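I/O挡板

I/O挡板(英语:I/O shield,又称后置挡板、背板挡片)是装在电脑机箱后部开口处的薄金属片,围住主板后置接口。随主板附送,尺寸外框统一,开孔各家不同,换主板一般要连挡板一起换。

结构

多为冲压薄钢板,也有不锈钢。四周有卷边或小凸点,靠弹力卡进机箱开口,不用螺丝。板面冲出与接口对应的孔:矩形孔给USB、网口、显示输出,圆孔给音频,D形孔给旧式的串口和VGA。部分孔边带弹片,压在接口外壳上,起接地作用。

弹片容易弯。装主板时弹片戳进网口或USB口里是常见毛病,得把主板退出来重装。

用途

一是挡灰和异物。二是屏蔽电磁干扰,让机箱后部的开口保持导电连续。三是标识,不少挡板印有接口图标或颜色,方便接线。缺了挡板机器照样能开,只是后面留个大洞。

相关部件

PCI挡片(扩展槽挡片)常与I/O挡板放在一起讲,两者不是一回事。扩展槽挡片是窄长条,盖住没有插卡的槽位,多数用螺丝固定,也有一次性可掰断的。有的开透气槽,有的是实心。显卡、网卡自带的支架占用同一位置,装卡前先把挡片拆下。

拆机件的整理

旧机拆解后挡板和挡片数量多、样子像,混在一起很难找。维修店和回收点通常按类分盘:挡板一盘,支架另放,小件单独收。浅底塑料托盘比深箱好用,薄片平放不压弯,一眼看得到。
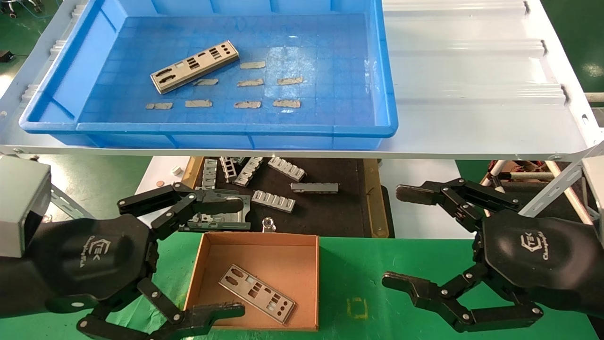 蓝色托盘中的I/O挡板与灰色小条,下方台面上为各式金属支架

挡板离开主板以后最大的麻烦是认不出型号。Ormsby回收站的做法是拆下当场用油性笔在背面写主板型号,再入盘。该站整理员塞拉马维特·德格法(Selamawit Degefa)编过一份对照表,收录179种挡板的开孔排列,按音频孔的位置检索,2022年7月7日起供站内使用。表里有21种至今没有对上型号,暂列“待查”。

清洁用干布或软刷。有锈斑的一般不再用,锈屑掉到主板上可能短路。弯掉的弹片可用尖嘴钳慢慢扳回,反复扳会断。

安装

从机箱内侧往外推,先对一边,再依次按四角,听到卡住的声音为止。音频孔朝哪边要看主板,装反了接口对不上。放主板前把弹片稍稍往里压一点,避免顶住接口。边缘锋利,建议戴手套,划手的事很多。

机箱开口有公差,个别便宜机箱卡不牢,插线时挡板会往里掉。可在边缘轻轻扳出一点弧度再装。

一体式挡板

近年中高端主板多把挡板预先固定在主板上,安装时不会忘装,也少了弹片错位的问题。缺点是单独更换麻烦,坏了往往要连装饰罩一起拆。入门主板仍以分离式为主。

回收与再利用

单片很轻,按废钢卖不值几个钱,攒够一批才处理。二手市场上,老主板的原配挡板反而有人专门找,尤其是停产型号。买的时候要对照接口照片,光看主板名字不够,同名不同版本的开孔可能有差别。找不到原配的,有人用薄铝板自己剪,或者用3D打印件代替,后者没有屏蔽作用。

参见

主板
机箱
扩展槽挡片
电磁屏蔽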